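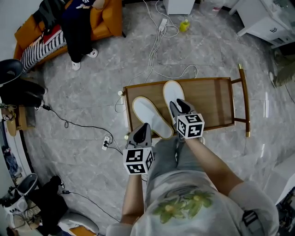 Slippers on the tray table, right gripper on one toe.

Filed under: Bench notes / Data collection / April

Count stands at 2,491 episodes, 184 of them slippers. Skutstead wants 945 slipper episodes before they retrain. I asked where 945 comes from and got a link to a slide.

My doubts, for whoever reads this next. Pressing down on a toe is easy for a person, because you feel the sole give. None of that gets recorded. We log the pose off the marker cubes and the finger opening, and the policy is supposed to guess the rest. Oda Hellström thinks more variety will cover it. Maybe. The Dzene set had plenty of variety and the model still shoved things off the table.

Also, white slippers, white cubes. I'd like to see the tracker's dropout numbers before anyone calls these clean. Fovomholm's checker passes an episode if the cubes are found at the start and the end, and I don't count that as a check.

To do:
- rerun 2 rejected batches with the Tirkeck filter off, compare
- get a dark pair, same size
- ask Oda what counts as "aligned". Her labels and mine disagree on the toe-out ones

Stopped at 4:40.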